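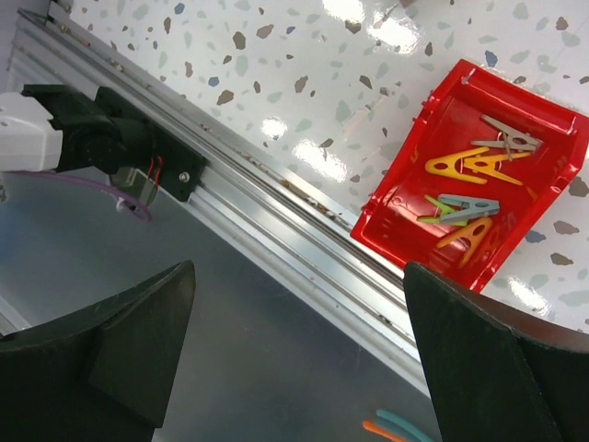
Medicine and Fever Supplies: Home Safety Check for Families

Used by the Gullden Children's Clinic home visiting program. Go through it with the parent or whoever looks after the child during the day. Mark each line Yes, No or N/A. Comments below are from the July visit to a household in Galanis with one toddler and one school-age child.

Storage

1. All medicines kept in one place, out of a child's reach and sight. NO
Adult pain tablets were in a purse on a kitchen chair. Parent moved them to the high cabinet during the visit.

2. Cabinet has a working child latch. YES
Latch is stiff but holds. Check again next time.

3. Medicines in their original containers, labels readable. NO
One bottle of children's fever reducer had a label too worn to read the strength. Set aside for the pharmacy take-back bin.

4. Nothing past its date. NO
Two items were expired — a cough syrup and a tube of rash cream. Both set aside with the bottle from item 3.

Measuring and giving doses

5. Dosing syringe or cup kept with the medicine it came with. YES

6. No kitchen spoons used for measuring. NO
Grandmother has been using a teaspoon. Gave her a marked oral syringe and had her draw up a dose of water twice. Second try was correct.

7. Child's current weight written down where caregivers can see it. NO
Last weight on the fridge was from the winter. Parent will update it after the next checkup.

8. Written log of doses, with times. YES
Notebook on the counter. Last entry was 7 p.m. the night before, with initials. Good habit, keep it up.
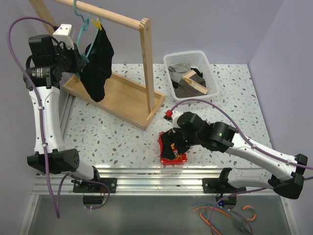

The log only works if both caregivers use it. The evening doses are all there but the daytime ones are patchy, and that is how a child ends up with a second dose too soon. Suggested tying a pen to the notebook.

Thermometer

Digital, works, spare battery in the drawer. Family knows which reading method it is meant for. YES

Emergency information

Poison control number posted by the phone and saved in both caregivers' cell phones. NO
Posted, but saved in only one. Added to the other before leaving.

Clinic after-hours number posted. YES
It was the old Gemar Street number. Replaced with the current card.

Follow-up

Repeat visit in 6 weeks. Look at items 1, 3, 4, 6 and 7 first. Bring a spare latch and a new label sheet.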